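Build a Robot Hand: Practice Before You Build
Zolanard Shared Workshop, Young Builders Pages

A gripper is the part of a robot that holds things. The Feso gripper has two fingers that close toward each other. Builders at the workshop try it on a computer first, in a model called a simulation. Mistakes there do not break any parts.

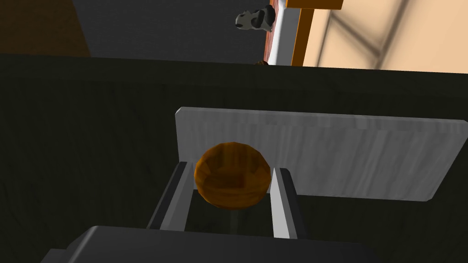

The simulated gripper holding a ball off the surface.

A ball is a hard thing to hold. Each finger touches only a small part of it, so the fingers must press from opposite sides. Young builders are asked to complete 14 practice tries before they use a screwdriver. 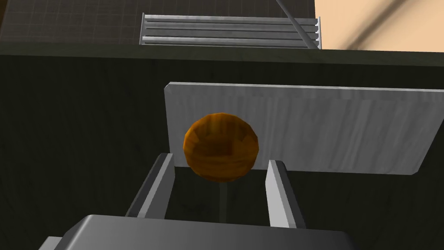
Open fingers, with a gap between them.

The motor must be set with care. Too little force lets a ball slip. Too much can harm a soft object. An adult must be present when the real motor is connected.

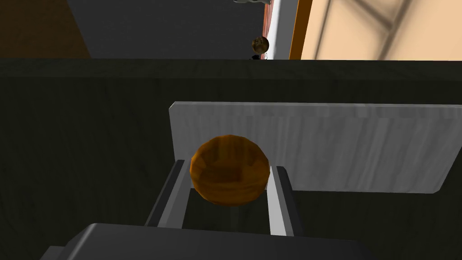 Yao-tsung Kan writes that changing the force a little at a time worked best, and asks whether the September build will use rubber finger pads.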